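Projet de fin de semestre - le nettoyage des surfaces claires
Atelier Jomine, groupe 13

Au départ je voulais travailler sur les sols, et puis j'ai vu l'état des plans de travail de la cuisine Mercado et j'ai changé de sujet en cinq minutes ! Le blanc mat, c'est joli dans un catalogue, mais dès qu'on y pose un thé ou un peu de curry, bonjour les traces. J'ai donc passé tout le mois de mai à frotter (ma mère n'en revenait pas), avec du savon noir, du bicarbonate et du vinaigre dilué, et j'ai noté 43 essais dans un cahier. Le plus dur, ce sont les taches pâles, beige-jaune, un peu comme des nuages - sous une lampe trop forte on les perd complètement de vue.

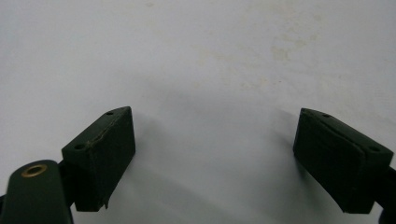 Hazem Slaoui trouve que je frotte trop fort et que le bicarbonate finira par lustrer le mat, il prendrait plutôt du savon noir tiède laissé dix minutes sous un chiffon. J'ai essayé sur trois zones et je suis assez d'accord avec lui, même si c'est long.

Pour la suite, j'aimerais comparer avec les plans de l'annexe Parnard, plus anciens, et refaire mes notes sur deux colonnes - les miennes sont illisibles dès la page six.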